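Trindley House Residents' Association
Minutes, Sunday, March 13, 2022

The December minutes were approved with no changes.

Lounge. The round glass table stays where it is, on the gray carpet. Members asked that fruit be put out on a plate and any leftover grapes taken home.
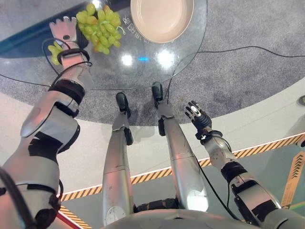
It was agreed to buy glass cleaner and 5 cloths, up to $58. A second quote for carpet cleaning will be requested from Charbonneau.

Funds. Balance stands at $3,702.

Parking. Held over to the next meeting.

Meeting closed at 3:58 p.m.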